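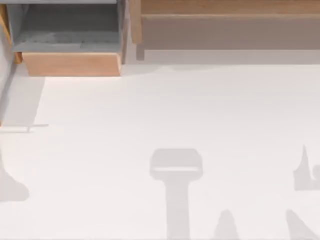

Toy Cupboard Tips: Washing, Sorting and Mending

Most of what follows came out of one very long wet half-term, when we finally turned out the toy cupboard and found three different board games living in one box and something sticky at the bottom of everything else. I've added bits as I've remembered them (and as kind readers have written in), so please forgive the order, there isn't much of one.

Washing plastic bricks

A mesh laundry bag is what you want, the sort with a zip. Fill it no more than half full, swish it about in a washing-up bowl of warm water with a small squirt of washing-up liquid, leave it for 10 minutes and swish again. Hand-hot is plenty. I once used water straight from the kettle on my son's farm set and the fence panels have never stood up straight again! Rinse in the bath, where you've got room to be splashy, then spread everything on an old towel overnight. Anything with stickers, a motor or a light inside stays out of the water altogether and gets wiped with a barely damp cloth.

We did the big Kozan castle this way, all 2619 pieces of it according to the box, and I would gently suggest doing a set like that in several bags over a weekend. The towels alone took up the whole landing.

Wooden toys

Don't soak them. Wood swells, the paint lifts, and the wheels on a pull-along will go stiff. Wring your cloth out until it hardly feels wet, wipe along the grain and dry straight away with a tea towel. If a block has gone rough at the corners, a few gentle rubs with fine sandpaper will bring it back, and you can finish bare wood with a toy-safe wax if you like the look. Our Lirna train track had gone a bit furry from years of being left in the conservatory, and an evening with the sandpaper and the radio on made it quite nice to handle again.
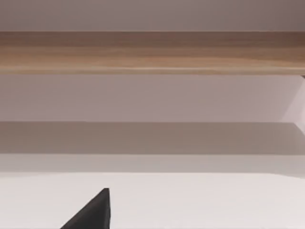 Light wood grain on a long board, with pale wall beneath.

Jigsaws that have got mixed up

Before you despair, turn all the pieces over. The backs are very often different shades of grey or brown card, even when the fronts look hopelessly alike, and you can sort by the backs in half the time. Once you've separated them, pencil a little letter on the back of every piece – A for one puzzle, B for the next – and write the same letter inside the lid. It's a tedious job, I won't pretend otherwise, but you can do it in front of the telly and you only do it once.

If you come up short, look in the hoover bag before you look anywhere else.

Battery toys

Take the batteries out of anything that isn't being played with for a month or more. If they have leaked and left that white crust behind, put on rubber gloves, remove them, and dab the contacts with a cotton bud dipped in a little white vinegar (that's for ordinary alkaline ones). Wipe again with a bud just dampened with water and let it dry completely, with the cover off, before you try new ones. Button batteries are a different matter and very dangerous if swallowed, so check that the little screw on the cover is done up tight, and keep both spares and flat ones well up out of reach.

Small parts and smaller children

If you have a big one and a little one, as we did, you'll know the worry. Our rule was that anything tiny lived in a lidded tub and was only played with up at the table, and the tub went back on the high shelf before the baby came down off her nap. The age on the box is worth keeping to for the younger child, however clever they are, so I cut that panel off the packaging and tape it inside the tub lid. Check older toys now and then for cracks too. A brittle one goes in the bin.

Boxes and instructions

Board game boxes always split at the corners. Mend them from the inside with brown paper tape, the kind you wet, and they'll last years longer than with sticky tape, which goes yellow and lets go. My Firklow farmyard game is on its third set of corners and still going strong.

Put instruction leaflets in a ring binder with plastic pockets. It doesn't sound like much of a tip, but when a cousin comes to stay and wants to build the lighthouse, you'll be glad of it.

Soft toys

Check the label first, then pop the toy in a tied pillowcase and wash on a cool, gentle cycle. Dry it well away from the radiator and give it a good shake and a brush with a soft hairbrush while it's still slightly damp, which lifts the fur nicely. Do start in the morning if it's a bedtime favourite – they take far longer to dry than you'd think.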